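4.2 Looking after the gripper between runs

We would like to spend a little time on upkeep, which papers of this sort tend to pass over in a sentence, and which took up a good deal more of our winter than the learning code ever did. The Ponar cell takes old desktop computers apart, and most of its day goes into reaching for hard drives inside open towers (Figure 3). There is not much room in there, and the finger plates have to come in at a slant past brackets, cables and sheet metal, so even a small amount of play at the fingers is felt at the tip.
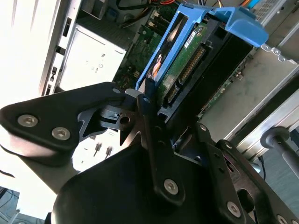 Figure 3. Wrist camera view of the gripper inside an open tower, with one fingertip near the blue drive carrier.

Our routine grew up slowly, and we are rather fond of it by now. After every 20 towers the operator parks the arm, cuts the air and power, and goes over the hex-socket bolts on the finger plates with a torque key, always starting at the wrist and working outward. Any bolt that turns is taken out, cleaned, given a drop of thread locker and put back. The cell then rests for 30 minutes before the touch-off check on the Minulau block, a plain steel gauge that lives on a shelf by the door. If the tip misses its mark on the block, we shim the plate and repeat the check, and only after that do we touch the calibration file.

Every 1000 towers both finger plates come off altogether and are replaced as a pair. We tried changing just the worn one, to save parts, and spent a long and unhappy afternoon in December chasing an offset that moved with grip force. The wrist cable is looked over at the same time, with special attention to the stretch that bends most when the arm leans into a drive bay. Bolt and shim records are kept in the Tralteo log, and Section 5 draws on them for the drift estimates.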